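3.2 Rules for recording in people's homes

The first rule set (Lema and Bhatia wrote most of it) was two pages and assumed a lab bench. It didn't last a week in the Cunham houses. Rooms in use have other people's things in them, the light changes, someone needs the bed back by four. What follows is the second version, which was in force from 1/4/19 until the end of collection and which all 2212 recordings in the Lenari set were made under. We give it in some detail because earlier papers tend to say "recorded in homes" and leave it at that, and we couldn't work out from them what the operator had been told to do.

Who the rules are for. The person holding the gripper. Not the household, they signed a seperate sheet (see 3.5), and not the labellers, who worked from the finished recordings and had their own guide. Operators were trained in pairs for one afternoon, then did a practice room at Hornalgate before going anywhere else. Pruvost ran the training. Two operators asked to repeat it and did.

Before the first recording in a room. The operator stands at the door and decides what the work surface is. One surface per recording — a bed counts as one, a bed plus a nightstand counts as two. Anything on the surface that isn't part of the task may stay, and this was argued over a good deal. Ndung'u wanted surfaces cleared, on the grounds that cleared surfaces make recordings easier to compare between houses. Against that, a robot put to work in a bedroom later will meet cushions and clothes, and a rule that sweeps them all away teaches it about a room that doesn't exist. We went with leaving things, with the limits given below.

Limits. No papers with names or addresses in view, no photographs of people, no medicines, no screens switched on. Clothing is fine. Printed clothing is fine too unless the print gives away a school or a workplace, in which case turn it over or fold it in. Operators found this last one hard to judge and asked for a list, we never made one. In the end they were told to ask the householder, and failing that to put the garment out of the room.

Starting position. Both fingers in view, open, pads clear of each other, the surface visible between them. Hold it there for a slow count of two before moving. The rule looks fussy but the start of each recording is what the aligning step works from (section 4.1), and under the first rule set many starts had the fingers already half shut or already touching something. Figure 2 has the gripper with its pads apart over a striped bedspread, a red garment along the right side and a patterned cushion on the left.
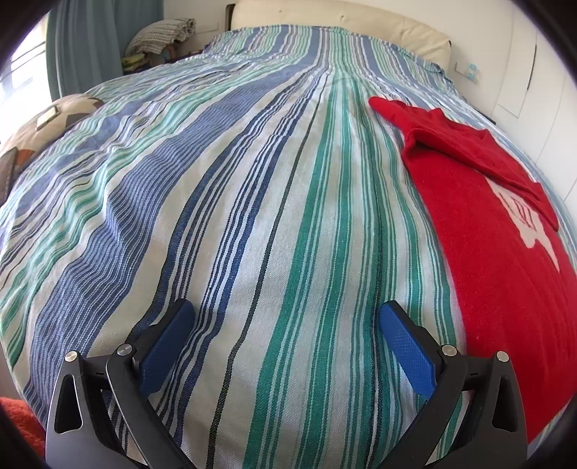

3.2.1 Bedrooms and soft surfaces

Figure 2. Gripper held open over a made bed, textured blue pads on the inner faces of the two black fingers. Window light comes in from the left.

Beds needed extra rules. Most of the trouble we had with them came down to three things.

Stripes and checks. A strongly patterned cover is harder for the tracking than a plain one if the pattern repeats, and wide stripes running the length of a bed repeat very little in one direction and a lot in the other. Small wrinkles help, oddly, as does anything that breaks the pattern up. So operators were told not to smooth the cover beforehand and not to straighten the bedding between takes. Kocsis tracking software was used throughout, same settings in every house, no tuning per room. If the tracker lost its place the take was marked and kept, never deleted on the spot.

Windows. Point away from the window where the room allows. Where it doesn't, and in small bedrooms it mostly doesn't, keep the window to one side and leave the curtain wherever the household had it. Changing the curtain halfway through a room means starting that room again. Lema thinks this was too strict and he may be right, we lost a fair bit of one afternoon to it.

Pressing down. A mattress gives. Fingers pushed into it get dragged sideways by the cover, and the pads pick up fluff. Rule: approach from above at a slant, stop at first contact, close, lift. Don't chase a garment across the bed. If the grasp fails, open, go back to the starting position and try again inside the same take, up to 4 tries. Failed tries stay in. Several operators cut them out in the early weeks from a wish to be tidy, and 56 takes had to be redone in May for that reason.

Pads are wiped between rooms and swapped between houses. This began as a hygiene rule, asked for by the households, and we'd keep it on those grounds alone, but dirty pads also slip more on smooth cloth. We did not measure how much.

3.2.2 Stopping

Any person in the household can stop a recording at any time by saying stop, or by walking in. No reason needed. The operator lowers the gripper, ends the take and writes "stopped" in the log with nothing else beside it. The earlier log had a box for the reason and Mwakalinga had it taken out after reading through the first entries, some of which said far more about a family's day than we'd any business knowing. Those pages were destroyed.

Operators can stop as well. Tired arms are the usual cause. Shaky takes can be seen in the motion data near the end of long sessions, and the break rule (one room, then sit down) was brought in after Bhatia noticed the same in her own recordings. It was followed unevenly. Where the log shows two rooms back to back without a break we've flagged the second, and section 5.3 reports results both with and without those takes.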